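Closing a small hole – notes for the Turden evening talk

Running time 70 minutes, including questions. It ran over at Fadby. Put the watch on the lectern and look at it this time.

**Before starting**

- Rope, orange and blue, for the knots. Two colours or it can't be followed from the back.
- Plikik pad, the one with fewest holes in it.
- The banana. Buy on the day. Last time's had closed views on being sewn.
- Handout is 96 pages because I kept adding to it. Tell them which pages matter (the knots, the bit about spacing) and let them find out about the rest in private.

**Opening (5 min)**

Ask for hands up: sewn on a button? Hands up: button stayed on? Pause for the hands to go down.

Say that sewing a person is very like sewing a button, apart from the cloth, the needle, the thread, the knot and the consequences. The evening is about those five things. They'll write down "five things". I will then cover four of them and run out of time on cloth.

**Cloth, briefly, so that I can't be accused of it again**

Fabric lies there. Tissue is slippery, it stretches, and it bleeds into the very place you need to see. Most of the first hour of learning to stitch is spent learning to look. Find both edges before you do anything to either. If you can't say where the edges are, you aren't ready to join them.

Mention light. A bright middle and dark corners is a normal working view, and every wet bump throws a glint back at you. Beginners chase the glints. The edge you want is usually next door, being dull and red and uninteresting.

**Needle and thread (15 min)**

The needle is curved, and it wants to travel along its own curve. Push it straight and it bends, or tears its way out, and you'll be told about it. Go in square to the surface. Turn the wrist. Let the curve do the travelling. Come out on the far side at the same distance from the edge as you went in.

Pass the Negri needle holder round here. It comes back sticky every time. I've stopped asking.

Points to make while it's going round:

- The jaws have fine serrations for grip. They will also chew up thread if you clamp the working part of it, so take hold of the end, or a bit you plan to cut off.
- Don't hold the needle by its tip. The tip is the only part doing any work.
- Small jaws near a small bleeding patch look enormous. Everything does, once you are that close. Get used to it before deciding you're clumsy. You may still be clumsy, but decide later.

Slide up. Leave it up for the whole of the thread section and resist talking over it for the first few seconds.

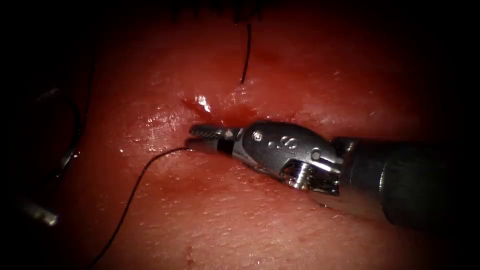

A question from the side aisle at Fadby: wouldn't it be quicker to glue the thing? Sometimes, yes, came my reply, and I then spent nine minutes proving it, which is where the time went. Short version for Turden: glue is good for small, clean, dry skin edges that already want to lie together. Wet, deep or under strain, get the thread out. Next slide.

**Knots (15 min)**

Rope out. Volunteer from the second row, never the first; the first row has been hoping for it and will already know how.

Throw one, right over left. Throw two, left over right. Show the granny by mistake. I make the mistake on purpose, or say so.

Lay each throw flat before tightening. Pull the ends away from each other, level with the surface. Hauling upwards lifts the tissue, and tissue resents being lifted.

Then the sentence I want them to go home with, said slowly: bring the edges together and stop. A stitch pulled until it looks secure has pulled the blood supply shut along with everything else. Swelling comes afterwards and tightens it again for free. Somebody always says it looks loose. It's supposed to look as if you could have done more.

(Banana here. Overtighten one stitch so the skin splits. Hold it up. Do not eat it afterwards; there was a complaint.)

**Spacing and tidiness (10 min)**

A row is easier to judge than a stitch. Any single stitch can be explained away. In a row, the lazy one shows up from the other side of the room.

Gaps should match one another and match the bite, near enough. Thick tissue, bigger bites, further apart. Fine tissue, smaller and closer. There is a table in the handout that says this at much greater length.

Loose thread: it loops about on the surface while you work and it will go under, round or through anything it's offered. Know where your long end is. If you lose it, stop and find it before you pull. More knots are tied by accident than on purpose, and the accidental ones hold beautifully.

Next slide has all of this at once: the finished row up near the top, a small gap still open with its edges parted, dark thread in loops between the instruments.

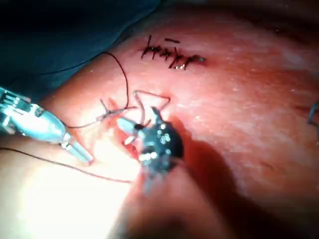 With a second cut to close, the temptation is to hurry. The first went well, the hands are warm, and there's tea at the back. Treat it as a fresh job. Check both edges again. Check the needle for bends, even if it was fine before. Start at the end that's easier to see, and don't let the finished row set the spacing unless the tissue is the same thickness.

Shadow: anything held over a gap darkens the side away from the lamp. If you can't see the margin you're about to take, move the light or move your hand. Leaning in to look just adds the shadow of your head, and that's a large one.

**Practice (5 min)**

My practice notebook stands at 3,303 stitches, counted because I was told to count them. The first page describes one of them as "quite good". I've seen that one since. Read the page out if the room's friendly.

Pads: Plikik is firm and forgiving, so people get pleased with themselves. Move to something wetter as soon as that happens.

**Questions**

Likely ones: do they hurt coming out (a tug, usually), do they all come out (no, some are made to dissolve), can I do my own (no).

Collect the rope. Collect the Negri holder. Wipe it.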